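Dish rack

A dish rack (also plate rack, drainer, draining rack) is an open frame for holding washed crockery upright while it drains. Found in most kitchens, home and trade. Usually stands beside the sink, sometimes on a small side table, sometimes fixed to the wall above.

Names

Usage varies by household more than by region. "Drainer" often means the whole thing with its tray, "rack" only the upright part. Plate rack tends to mean the wall kind. In shops the words are used any old how. A rack for chopping boards or baking trays is built much the same way and often sold under the same name.

Construction

A base, and a row of uprights or slats with gaps between. The gap decides what fits. Narrow gaps for side plates, wider for soup plates and shallow bowls. Materials are wood, coated wire, stainless steel, plastic. Wooden racks are kinder to thin china but go black at the joints if left standing in water. Coated wire lasts until the coating splits, then rusts from the cut end inwards. Plastic stains with tea.

Bigger racks have a second tier for cups, and a pot for cutlery hooked on the side. The folding sort, two slatted sides crossed in an X, packs flat but tips if loaded all at one end.

Placing

Near the sink, on the side away from the cooker. Against a wall is common, as plates lean back and can't go over. Brick is a poor neighbour – it takes up splashes and marks – and a tiled strip or a board behind is sometimes put in. In shared and teaching kitchens the rack often goes right next to a low or small work table so that whoever is working can put things in without crossing the room. Dark finishes hide tea stains but show limescale.
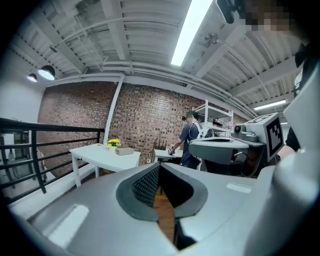

Roksolana Mykhailiuk disagrees with keeping a rack beside the work table at all, and wrote to say that flour and crumbs get on the clean plates, that she moved hers to the far wall in January and would not go back. Others keep it close and simply empty it before starting. Both arrangements are in use. The Pornton household guide allows either, so long as the rack is cleared befor dough is rolled.

Loading

Large plates at the back, small at the front, all facing one way. Glasses upside down, tilted if possible so air gets under. Knives point down, or laid flat. Wet pans not on top of plates. A heavy pan bends the wire ones in time.

Care

Tray emptied daily. Rack itself scrubbed weekly, more often in hard water areas. Vinegar shifts limescale, left on for a bit then rinsed. Wooden racks dried standing on end, oiled now and again. Do not soak.

Makers

The Edberg rack, slatted, with 6 uprights, was sold for years as a plain cheap model and turns up second hand. Panasiuk made a heavier one with a removeable tray. Rerkar racks are wall-hung only, with 2 brackets. Spare trays for the Panasiuk are hard to find and oven trays are used instead.

See also: draining board, tea towel, knife block, plate warmer

Last edited 2019-05-19 by Yaroslav Derkach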